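Open day at the Dremorum workshop

Members who signed up in October's ballot for a place at Dremorum have now had their visit. We were a party of 30, split into two groups, and each group had a little over an hour in the building. The morning group started in the room where the Kunero arm was working with lilac cloth. 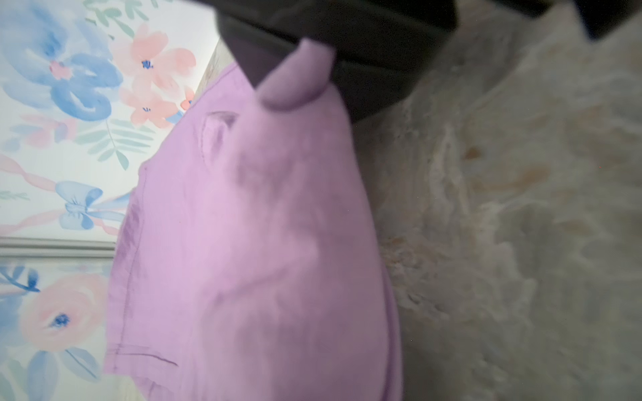
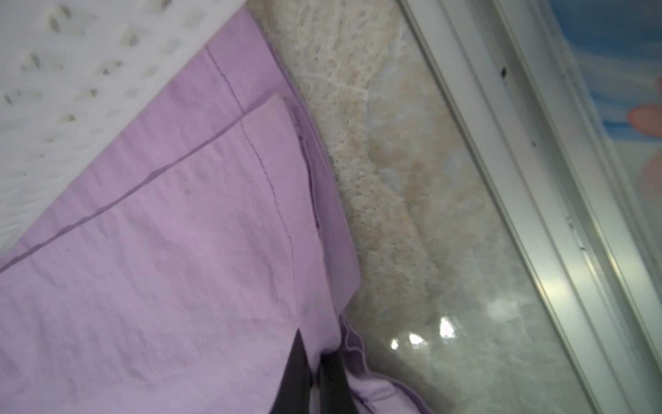
Lilac fabric and the dark gripper fingers, from the arm's own camera.

The staff told us that cloth is one of the harder things to give a robot. A box keeps its shape when you pick it up and a shirt does not, so the arm has to deal with the item as it lies. An operator guides the arm by hand controls while the cameras record, and the recordings are used later to train it to do the job alone. Each recorded attempt is called an episode. The total on the office whiteboard was 1,239, of which 713 were laundry and the rest kitchen work.

Several of us asked about speed. It is slow. The operators said they are told to take their time, as a hurried episode is usually thrown away. A full shift at the controls is tiring on the wrists and they swap over every half hour.

After that we went upstairs to see the Manzano bench, where grippers are taken apart and the finger pads are changed. Worn pads are kept in a tray and you can pick them up and compare them with new ones. The soft ones grip cloth better but wear out sooner. There was a short talk on the Tornel software, which sorts the recordings. It was aimed at people who already write code and some of the party went down for tea early.

Visitors were allowed to try the controls on a practice arm with a tea towel. Six people had a go in the morning group. Two managed a fold in half, and one of those was a fairly good one.

The stairs are steep and there is no lift, so please tell us beforehand if that would be a problem and we will ask for the bench tour to be done on the ground floor. Parking is at the rear, past the loading bay.

A second visit is being arranged. Names to the office by 31 Aug 2021. There is no charge, but places are limited and those who missed out last time will be offered them first.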